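5.2 The time the wrist view lied to us (sort of)

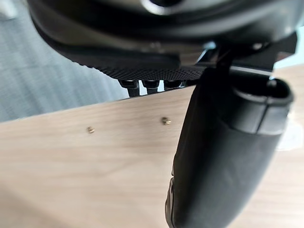
Figure 4. Wrist camera view during the fastening task. The two brass threaded inserts are in the face of the light wooden board; the gripper finger is in the right foreground, out of focus.

I want to spend a little time on one failure, because it cost us more than all the others put together and I think other people with a camera close to the fingers are going to run into it too. The short version: the arm decided it was lined up with one brass insert when it was lined up with the other, and then it pushed.

Some background first. By the time of the Tiltton trials we had 1,793 logged attempts on the fastening task, and I was feeling pretty good about them! The planner (we call it Dundach, after the village where Fraser Jardine wrote the first version on a rainy vacation) picks a target insert from the wrist view, moves in, and checks again just before contact. If the second check agrees with the first, it goes ahead. That second check is the one that bit us.

Look at how much of Figure 4 is finger. The whole right side is gripper, and the white object at the far right is partly hidden behind it. Then there's the black object across the top with its row of pegs coming down just above the board's upper edge, quite close to the right insert. For a person this is easy enough to read. For our detector, which was looking for a small gold ring with a dark middle, it was a crowded place to go hunting, and the finger and the pegs left it a fairly narrow window to work in.

So during the bad run, the arm started its approach toward the right insert. Partway in, the detector dropped that insert for 9 frames. The left one was still being tracked just fine, and the tracker, which had been told there must always be exactly one target, quietly handed the label over. Confidence stayed high the whole time (why wouldn't it? it was looking at a perfectly good insert). The second check compared the new target with the new target, found they matched, and said go.

What happened next was loud. The arm shifted sideways at approach speed while it was still planning to press down, the fingertip caught the board, and the force limit should have stopped everything right there. It didn't. I had raised the limit the day before to get past a sticky joint, and I'd left it raised. That one is on me. Benedikt Ammann hit the stop button, and he was fast, but the finger shell had already cracked and we lost the rest of the session to swapping it out.

Nobody was inside the fence and nobody got hurt. I still filed it as a safety event, and I'd ask anybody repeating this work to do the same with anything like it. An arm moving sideways with a high force limit and full confidence is a bad combination, even on a small tabletop job.

When we went back through the logs, we found that the label had jumped in earlier runs as well. We had missed it every time, for the dumb reason that our success score only asked whether a fastener ended up in an insert. It never asked which one. A jump that ended in a clean insertion on the wrong side went down as a win, and I'd been happily plotting those wins for weeks.

We made three changes. The tracker can now say "I don't have a target," and when it says that the arm holds still. The target's position is also stored in board coordinates at the start of the approach, so the second check compares against something that can't wander off along with the label. And the force limit goes back to its default at every startup, no matter what anybody (me) typed in the day before.

With those in place we ran 1,000 fresh approaches on the same board, plus 100 more where we covered the chosen insert on purpose halfway in. The arm held still in all 100 covered runs. We saw no label jumps in the other set, though it does pause more than it used to, and Fraser finds the pauses maddening. I can live with them. We haven't tried a board with the inserts set closer together, and I'd expect the stored position to get shaky there, so please don't read these numbers as covering that case.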